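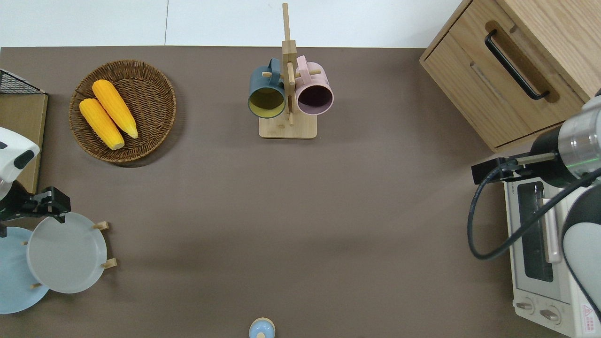 Two ears of corn in a wicker basket, with mugs on a stand behind.

The charge nurse at the Brekthorpe clinic has spent 30 years on the night shift and would like it known that she sleeps fine. "People ask me that first," she says. "Then they ask if I've seen a ghost."

She has not. She has seen the staffing sheet, which she considers worse. In May the clinic ran 3 nights with one nurse on the floor, and management sent a memo on resilience.

"It had a picture of a tree," she says. "I taped it over the hole in the break room door." 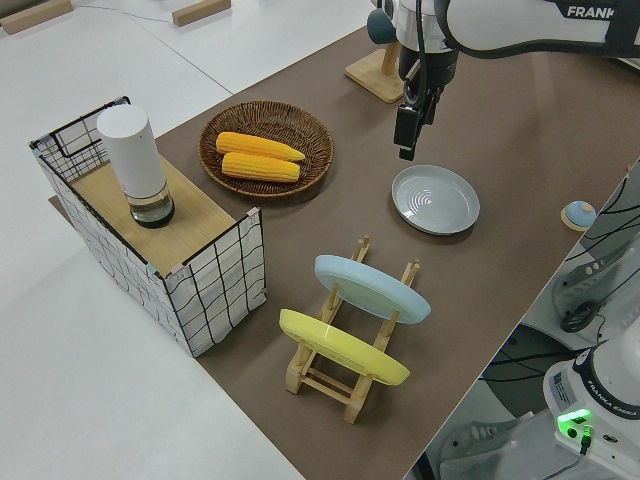
Corn in a basket, beside a storage box with a wooden top.

The clinic takes patients from Fikley too, a drive of about 50 minutes when the bridge is open. Most come in with chest pain, or with something they looked up at midnight.
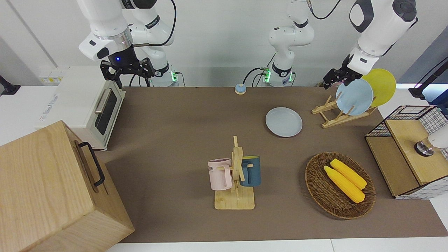
She doesn't mind the second group. "They're scared and they want somebody to say it's gas," she says. "I'm very good at saying it's gas."

Would she train a replacement? She has trained four. Two went to days, one sells boats, and the last is now her boss.

"He sent the tree," she says.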